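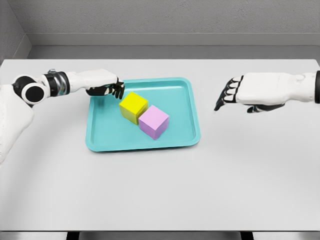

Getting a house ready to sell when you still have to live in it

We put our place on Skernari Street up for sale in July, and I learned pretty fast that keeping a house ready for showings is a whole different thing from just cleaning it! So, a few things I'd do again, and one I wouldn't.

Start with the closets. Buyers open every single one. I pulled out half of what we owned, boxed it up and stacked it along one wall of the garage (people forgive a garage). All the hangers face the same way now and I kind of love it.

Get a lidded bin for each bathroom. Toothbrushes, razors, the good shampoo and the bad shampoo all go in, lid on, under the sink. I can clear both bathrooms in 10 minutes, and that includes swapping the towels.

Scuffed baseboards? Try a damp melamine sponge first, and go easy, it can dull shiny paint. Whatever won't come off gets a dab of touch-up paint on a cotton swab. Write the color on the lid before you put the can away – I had to match ours from a chip I pried off behind the fridge.

Smells are tricky. I was all set with candles and plug-ins, but our agent at Urquhart said they make people wonder what you're covering up. Now I take out the trash, run half a lemon through the disposal and open the windows for a while.

The one I wouldn't repeat is the carpet. We spent $367 on a cleaning the week before the listing photos and then had a rainy open house. Put a big washable mat inside the door, plus a basket for shoes, and book the cleaner for after.

Oh, and light bulbs! Check the packages so they match. Our hallway had one bluish bulb and two yellow ones, and it bugged me in every photo once I'd noticed it. I changed them all on a Tuesday night and asked for new pictures of the hall.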